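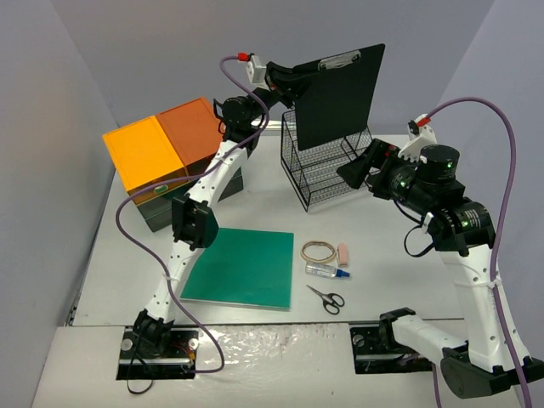
Every hobby has a moment when it stops being cheap, and mine came in July, when I decided that one robot arm was not enough. One arm can push a roll of tape across a table. Two arms can, in principle, put away a desk. I had a desk that needed putting away, and I have always preferred to spend a year on a machine for a chore that takes four minutes. So the job became desk tidying: a clipboard goes in a wire rack, and eventually the scissors, the tape and the little bottle with the blue cap go wherever such things go in the homes of organized people. The left arm got the clipboard, having the better claim to competence. The right arm got to hover off to one side with its gripper pointed at the middle of the table, like a brother-in-law at a barbecue.

The build lives in the shared workshop on the second floor of the old Dremdale building, which used to make blinds and now makes whatever its members can carry up the stairs. I pay 58 dollars a month for a bench, a key and the use of a drill press that pulls to the left. My neighbors on one side build guitars. On the other side is a couple restoring a slot machine, who have been very decent about the noise, considering that theirs is the only project in the room with bells on it.

I should say what I mean by "built." The arms came as kits, motors and links in bags, with instructions translated by somebody in a hurry. I did not design a joint. I put several hundred screws into several hundred holes, then took a good share of them out again after learning that the wrist on the second arm was a mirror image of the wrist on the first only if you held the drawing up to a window. The budget was $2000 for everything. I'm told a budget is a kind of forecast.

What I did design was the table, and I'm prouder of it than I ought to be. The arms sit in two recesses along the front, below the level of the top, so that their reach starts low and they can get at things close to the front edge. Pale walls go up at the back and both sides. These were supposed to keep the background plain for the cameras, and they do, but their main contribution has been keeping things off the guitar people's floor. In the first month the left arm had a habit of opening its gripper at the far end of a swing.

There's a camera up by each gripper on a white bracket, and each camera has a purple cable. I bought purple because it was on sale and I've come to regard it as the color of failure. A cable on a moving arm has to be long enough to follow every joint to its limit and short enough to stay out of everything, and no such length exists. I cut the first ones too short and unplugged a camera by reaching. The second pair was so long that the arm would gather up a loop on its way back and hang itself. The present arrangement is generous arcs held down with a cable tie here and there, and it works if you watch it, which rather defeats the point of automation.

The software side is less picturesque. You drive the arms by hand through the job, over and over, while everything records, and then you hand the recordings to a computer and go home. In the morning it has learned something. The question is what. My first model, trained on 2 evenings of work, had learned to approach the clipboard beautifully, stop just short of it and stay there. I watched it do this for quite a while. It had picked up my own hesitation, down to the small backward twitch I make when I'm not sure I'm lined up.

More recordings helped. So did driving with more conviction than I felt. By the end of the summer I had 3968 of them on a drive in my sock drawer, a good portion showing a man failing to put a clipboard away.

Why a clipboard is hard took me some time to appreciate. To a person it's nothing, a stiff sheet you pinch at the edge. To a gripper it's a lever. Grab it by the side and all the weight is out past your fingers, wanting to rotate, and the metal clip at the top makes it heavier at one end. Then the rack, a black wire affair from the Histau closeout store, is mostly holes. The camera looks at a black board going into a black rack and reports, in effect, black. I have been advised by everyone who passes the bench to buy a white rack. I've also been advised to buy a white clipboard. I am going to do neither, on the grounds that the world contains black clipboards and the machine may as well find out now.

The rack sits at an angle, too. It was straight when I started. Some bump pushed it around one night, I recorded a long session without noticing, and now straight is wrong. If I square it up, the success rate drops through the floor. There is a pencil mark on the tabletop for when it gets knocked again.

The workshop has an open evening every fall, and I wrote in the sign-up book, under 2024-10-23, "two arms tidy a desk, unassisted." The slot machine couple wrote "slot machine." I thought at the time that they lacked ambition. Most of the visitors came over from the Tindden side of town, a good many of them with children, and children are a hard audience for a robot that moves at the speed of a cautious waiter. A girl of maybe seven asked what the other arm was for. I told her it was for the scissors. She asked when it would do the scissors.

It's a fair question and I've been putting it off. Scissors lie flat, the loops are awkward, and a robot that has only just stopped dropping stationery isn't one I'm eager to arm. The tape comes first, then the bottle. The green board stays where it is. I need a longer pair of cables before any of it, and the closeout store is out of purple.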